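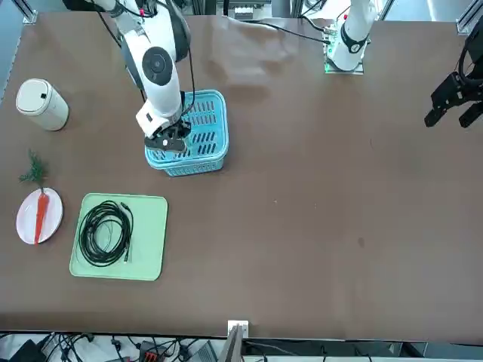
Le panier bleu clair, sur la table brune

Sujet : Savon de Marseille râpé ou lessive liquide pour la laine ?

marijke_dekker
Bonjour à tous. Je tricote depuis deux ans et je lave mes pulls à la main. Jusqu'à présent j'ai utilisé du savon râpé, mais mon dernier gilet est devenu un peu rêche. C'était 200 grammes de laine Meltdale, achetée en juillet. Est-ce que c'est le savon, ou bien l'eau trop calcaire ? Pour égoutter, je pose le tricot dans un panier en plastique ajouré.

Ward P.
Pour moi, c'est le calcaire. Le savon forme un dépôt avec l'eau dure et ce dépôt reste dans la fibre. Essayez une cuillère de vinaigre blanc dans le dernier rinçage.

gijs47
Je ne suis pas d'accord avec le vinaigre. Sur une laine teinte à la main, j'ai perdu de la couleur. Je préfère une lessive liquide sans enzymes - et très peu, un bouchon suffit.

Ward P.
Une cuillère dans une bassine entière, cela ne décolore rien. Votre teinture était peut-être mal fixée ?

gijs47
Elle était fixée, merci. J'avais fait tremper 45 minutes, c'est vrai que c'est long.

Ans Kramer
45 minutes, c'est beaucoup trop ! Chez moi c'est dix minutes, eau à peine tiède, et je ne frotte jamais. Ensuite je roule le pull dans une serviette et je le sèche à plat.

marijke_dekker
Merci pour vos réponses. Je vais d'abord essayer le vinaigre sur mon échantillon. Ans, est-ce que vous changez la serviette pendant le séchage ?

Ans Kramer
Oui, une fois, le soir.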